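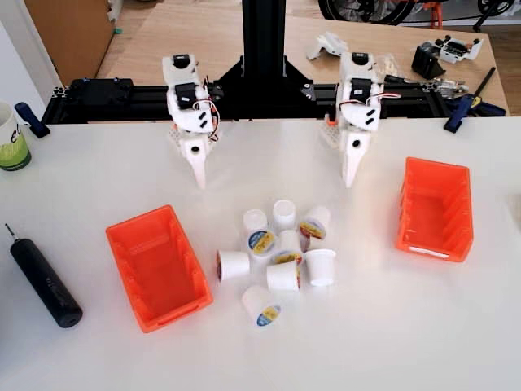 Coffee pod clean-up, August. The tin at Meredith St had been overflowing since winter and the drawer under it wouldn't close, so everything got tipped out and sorted before the new order turned up. Sleeve of 100 coming this time, not the big carton. Two orange bins on the white table and that's the whole system — left and right, one label strip, ask Pirjo if you forget. They're the low open ones so you can see what's in there without digging, and they'll slide into the drawer once Mikkel gets the runner back on. Same colour as the old ones from Hornirholm, a bit shallower I think.

Rules for the drawer, seeing as people keep asking. Unopened only. Anything with a bent rim or a dodgy lid gets put aside, don't chuck it back in hoping for the best, it jams the machine and then Ulises has to take the front off again. Decaf stays in its own box on the shelf. Used ones go in the caddy by the sink, drained first please!! Lids off if you've got a minute, grounds go to Wellington for his tomatos.

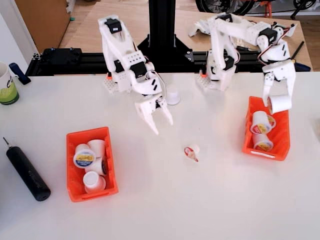 One over the right bin, two still out on the table.

The one lying down with the red and white lid looks a bit crumpled — aside pile, see above. Blue and yellow in the left bin is a flavour I can't remember anyone ordering. If its yours come and get it.

Still to do: wipe out the drawer, find the lid for the tin, work out wether we want the Omel ones again (Noboru says yes, everybody else says too bitter). Next order goes in at 12 so get your favourites on the list by the kettle before then. Mugs are a seperate job.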